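Sorting out the sleeves

A software team at Roltell has spent the winter teaching robot arms to handle clothes. Most of the work has been in the planner.

Mar 1, 2024

The folding program at Roltell is called Neteo, and until February it had a problem with sleeves. It could find a shirt on a table, pick it up by the shoulder and lay it flat. Then it would plan a fold, start moving, and stop halfway with a message saying the goal had been lost.

The cause was in the way the program kept track of cloth. Neteo took one good look at the garment, made a model of its outline and planned the whole fold from that. Cloth moves when it is touched, so by the time the fingers had closed the outline was out of date. The planner compared the new view with the old model, found they did not match and gave up.

The first fix was to look more often. The team raised the rate at which the outline was updated, and the arm became slow and jerky. Each update took 136 milliseconds, and the arm had to wait for it. People who came to see it thought it was broken.

The second fix took longer. The work was split into two parts that run side by side. One part, which the team calls the slow loop, still works out what the garment is and where the fold should go. The other, the fast loop, knows nothing about shirts. It takes the view from the wrist and a short list of grip points and decides where the fingers should be a moment from now. If the slow loop is late, the fast loop carries on with the last plan it was given.
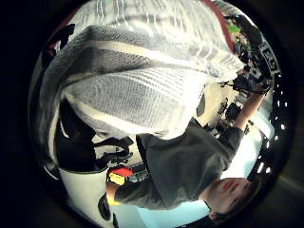

Getting the two loops to agree was mostly a matter of clocks. The wrist camera and the arm each stamped their messages with their own time, and the two drifted apart during the day. At worst the gap was 85 milliseconds, enough to put the fingers on the wrong side of a hem. Both now take their time from one source, and the log shows a warning if they part company.

Wide lenses brought their own trouble. A wrist camera needs a wide view, or it sees only cloth once the fingers get close. But a straight edge near the rim of such a view comes out as a curve, and the old edge finder had been written for straight lines. The usual answer is to flatten the picture first. Roltell tried that and lost too much detail at the sides. The edge finder now works on the curved view as it is, and only the few points it picks out are converted.

Stripes were a separate headache. The edge finder liked them better than real edges, and would sometimes plan a neat fold along the middle of a jumper. It now checks whether a line has cloth on both sides before it counts it as a border. Ribbed knits still catch it out now and then.

Not all of the code is home-made. Arm control comes from Fana, a library the team has used for years and complains about often. Recordings are stored and replayed with Chacko, a tool written in-house after an older one kept dropping messages. Chacko lets a programmer run a failed fold again at a desk, step by step, with the arm switched off. Most of the faults fixed in February were found that way.

The test set stands at 38 garments. Neteo now finishes the fold on almost 85 per cent of attempts, and most of the failures are long sleeves that end up tucked under the body. The planner has no way of showing a layer it cannot see. Version 2 is meant to keep a record of hidden layers, and a first draft is running on towels.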